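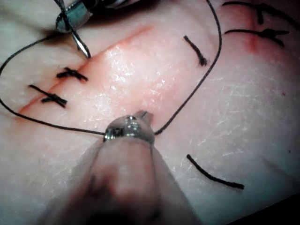
**Figure 3.** Wrist-camera view during an interrupted suture on the practice pad. The live thread runs from the instrument at upper left, through a long loop, to the gripper at bottom center. The two loose black pieces on the pad are cut suture.

### 4.2 Keeping Track of the Thread

Needle tracking is the part of suturing everyone likes to publish, and we did our share of it in Section 3. A needle is rigid, shiny, and keeps its shape between one video image and the next. Thread offers none of these courtesies. It leaves the view when it pleases and comes back somewhere else, and on a pad that has already been worked on it has a great many lookalikes.

Our first tracker, Stovier, treated every dark, thin curve as a candidate and kept the longest. This worked well on a fresh pad. On a used one it developed a deep attachment to scraps. Figure 3 shows the sort of view that undid it: one cut piece lies close to the rising arc of the live thread, and the tails of tied stitches have the same dark color as the thing we want to follow. Stovier would happily join a scrap to the arc and report a thread of impressive length.

The current version, Pollora, starts from what the arm already knows. Joint readings give us the jaw position, so at least one point on the thread is known whenever the jaws hold it. From there the tracker grows a curve outward in short steps, scoring each step on darkness, bend, and agreement with the previous estimate. A curve that reaches the image border is marked *open* and may resume at another border point, at a cost. A curve that never touches a jaw is filed as debris and masked out for the planner.

We labeled 2246 images by hand, a task we do not recommend, and split them by pad so that no scrap appears in both training and test sets. Seven step-cost settings were tried; the one reported here uses a search window of 10 steps and keeps 9 candidate curves alive at once. Fewer candidates made the tracker quick and wrong -- more made it slow, with no gain we could measure.

One failure remains. When the live thread lies directly across the tail of a finished stitch, Pollora sometimes turns onto the tail and stops at the knot, very sure of itself. The planner then believes it has far less slack than it does and pulls with great caution. We left this in, as the opposite error tears pads.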